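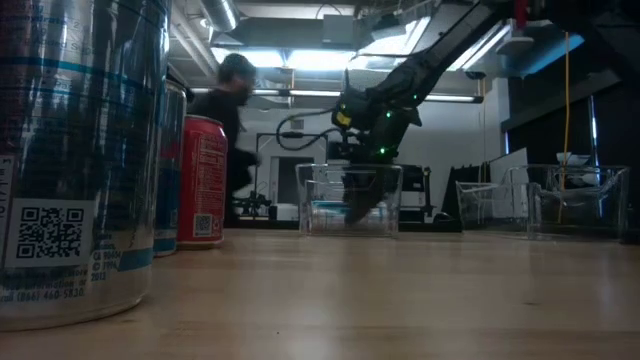
What size bin should I use for cans?
Use a straight-sided bin with a flat floor, tall enough that the cans stand below the rim. For standard 12-ounce cans, we suggest an inside height of at least 5 inches. Measure the shelf before you order, and leave enough room above the bin to lift a can out without tilting it.

Do you sort by brand or by color?
By drink first. If two drinks come in cans that look alike, give each its own bin. Color is a quick guide when you're putting things away, but regular and diet versions often share most of a label.

Why clear bins?
You can check what's left without pulling the bin off the shelf. Clear plastic does show fingerprints and sticky rings sooner than a solid color, so expect to wipe it more often.

Which bins do you carry?
The Skollis is our open-topped clear bin for pantry shelves. The Givley is the same idea with a handle cut into the front wall. Both stack when empty. Please don't stack either one when it's full of cans.

Should cans stand up or lie down?
Standing is easier in an open bin. The tops stay in view, rows stay put, and you can take one from anywhere. Cans lying on their sides need a sloped rack or a divider, or they roll when you remove the bottom one.

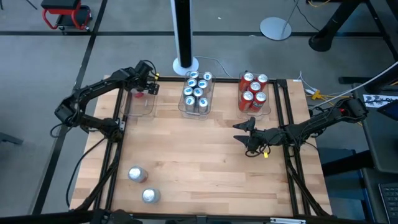

Silver cans in the middle bin, red cans in the bin on the right.

How do I fill a bin so the cans don't tip?
Start at the back corners and work forward in rows of two. If there's a gap at the end, push the cans together — a tight group is steadier than one spread across the floor of the bin. Set each can down flat before letting go. Tall cans go in a separate bin.

What do I do with odd cans?
Keep one bin for singles. When it's nearly full, put those at the front of the refrigerator and use them first.

How heavy is a full bin?
A full 12-ounce can weighs a little under a pound, so 10 of them come to more than 9 pounds with the bin. Carry it with both hands under the base, including the Givley. The front handle is for sliding the bin forward on a shelf.

Can I use the same bins for empties?
Yes, but keep them separate from the ones you use for full cans. Rinse the empties and let them drain upside down before they go in. Check with your local recycling program before crushing them, as some places want cans left whole.

How do I clean the bins?
Warm water, dish soap and a soft cloth. Skip scouring pads, which leave scratches. Our bins are not dishwasher safe.

Where can I see them in person?
At the Wondville store, aisle 2, next to the shelf liners. Stock was low in April but both bins are back.

Page last updated May 3, 2022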